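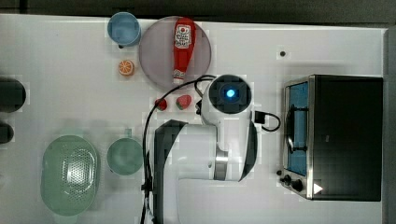
Mirta Huenchumán told them the ferry would not run before dark, and that anyone who wanted to get to Pindau should ring their people now while the phone at the kiosk still worked. She said it once, in an ordinary voice, and went back to her bench.

I had no one in Pindau to ring. I had the house, or half of it. My brother had the other half and lived in Sosa, and he had written that he wouldn't be coming. The letter was dated Mon 10 December and was four lines long. He wanted me to look at the place and tell him what it was worth.

The waiting room at Ferden had two rows of seats and a heater that ticked. I sat across from Mirta. She had a box of tomato seedlings on her lap with newspaper tucked around them.

"You're Alder's girl," she said.

"The younger one."

"He owed my husband 80 dollars."

I said I was sorry to hear it. She said it was a long time ago and her husband had owed him a boat trailer, so it probably came out even. Then she asked if I'd eaten.

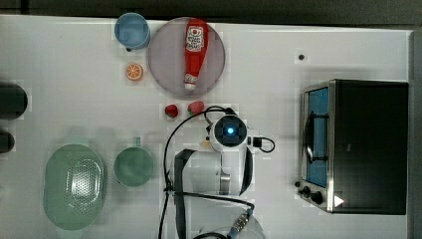

Ketchup bottle on a plate.

She had egg sandwiches in her coat. We ate one each. The wind had gone round to the south and the boats were knocking against the tires on the wharf. A man in a raincoat came in, read the notice and went out again.

"Are you going to sell?" she said.

"I don't know. My brother wants to."

"And what would you do with it if you didn't?"

I hadn't got that far. I'd thought of the house mainly as a place my father was in. He had a chair by the stove and a drawer of fishing line and a radio he never turned off, even to sleep. When I was nine I used to lie in bed and listen to the prices for wool and barley coming through the wall. I didn't know what any of it meant but I could tell from the announcer whether it was a good day.

I told Mirta some of this. She nodded and picked a dead leaf off one of the seedlings.

"The radio's gone," she said. "Your cousin took it. The chair's still there."

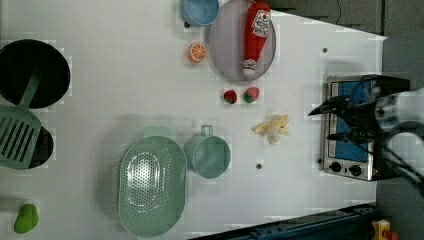 Two black pans and a green spatula.

The ferry went at twenty to ten. There were only the two of us and the man in the raincoat, who stood outside the whole way. Mirta held the box against her chest. When we came past the light at Etside the water flattened out and the engine dropped to a lower note, and I remembered that as well.

She walked up the hill with me because it was on her way. At the gate she gave me a seedling in a yoghurt pot.

"Put it on the sill," she said. "Don't water it till morning."

The key was where it had always been. Inside it was cold and smelled of ash. I found the light switch and stood in the kitchen with my coat on. The drawer still had the fishing line in it, 300 metres on the spool by the label, hardly used. I put the seedling on the windowsill.

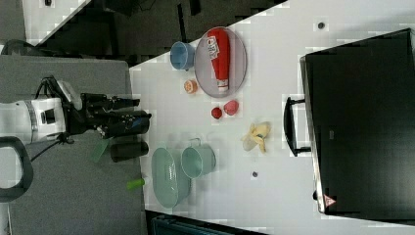

I slept in the chair. In the morning I lit the stove and rang my brother from Mirta's, and he asked what I thought we'd get for it. I said the roof needed work on the seaward side and the back step had gone soft. He said that wasn't a number. I said no.

"So what are you telling me?" he said.

Mirta was at the sink with her back to us, rinsing cups. I told him I'd be staying until the end of December and would ring him then. He was quiet for a bit. Then he asked if the radio was still there, and I told him who had it, and he laughed and called our cousin a name I hadn't heard since school.

I walked back the long way, past the wharf. The ferry was in and they were unloading bread.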